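A slow week in Boltemance

The bus from the coast takes a little under two hours and sets you down beside the river, outside a bakery that shuts at one. Boltemance is a town of 3071 people, built on two sides of a shallow valley, and most visitors see it only through a coach window on the way to the lakes at Olotstead. I had planned to do the same. A cancelled connection kept me there for a night, and I went back in August for a full week.

The old quarter lies on the east bank. You cross by the stone bridge, turn left at the fountain and climb. The street has no pavement, and delivery vans use it in the mornings, so it is better walked after ten. Halfway up there is a small square with four plane trees and a row of benches, where older residents sit until lunch. The town museum is on the north side. It has two rooms and costs very little to enter, and the labels are in the local language only, although the woman at the desk lent me a typed sheet in English and asked for it back.

The castle above the square dates from 1605. It was built for a family of salt merchants and was never attacked, so the walls are in good condition. The inside is less impressive. A fire took the upper floor in the nineteenth century and the replacement is plain brick. Go for the terrace, which looks down the whole length of the valley, and for the kitchen, where the original hearth is wide enough to stand in.

Aurel Buzatu has led the castle tours for eleven seasons. He was a surveyor before that, and his tour leans heavily on drains, foundations and the thickness of walls. I went round twice, once with a school group and once with a couple from Ghent, and he told it differently each time. "People want to hear about ghosts," he said. "I tell them about the well." The well is 400 years old, like the rest of it, and is still used to water the garden.

There are two hotels and a scattering of rooms to let. I stayed at the Stamatopoulos, a family guesthouse on the west bank with nine rooms over a restaurant. Mine had a firm bed, a good shower and a window on to the yard, where the kitchen staff peeled vegetables in the afternoon. Ask for a room at the back. The road at the front is the only route through town for lorries, and they start before six.

The restaurant downstairs does a fixed lunch of soup, a main dish and fruit. The lamb with quince was the best thing I ate all week. The trout was overcooked on both occasions. In the evening the menu is longer and the prices go up, and most of the town eats at the pizza place by the bus stop instead, which has outdoor tables and a decent local red by the jug.

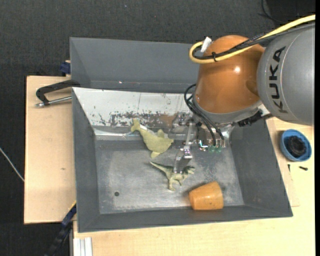
For a day out, the walk to Nostum is the obvious choice. The path starts behind the cemetery and follows a disused mule track through chestnut woods, with a climb of about 400 metres to the pass. It took me three and a half hours at an easy pace, with one stop. The waymarks are yellow and have been repainted as far as the pass; after that they are faint, and at the second stream you need to keep right even though the wider path goes left. I went left and lost half an hour.

Nostum itself is a single street with a chapel and a bar. The bar opens at noon and sells cheese sandwiches and cold beer. The minibus back leaves from the chapel at 4.15 in the afternoon and there is no later one. Buy the ticket from the driver, in coins if you have them.

Getting there: buses run from the coast four times a day in summer and twice in winter. There is no railway. Drivers should leave the car in the field by the sports ground, as the old quarter is closed to visitors' vehicles. The castle is open from April to the end of October, mornings and late afternoons, with the last tour at five.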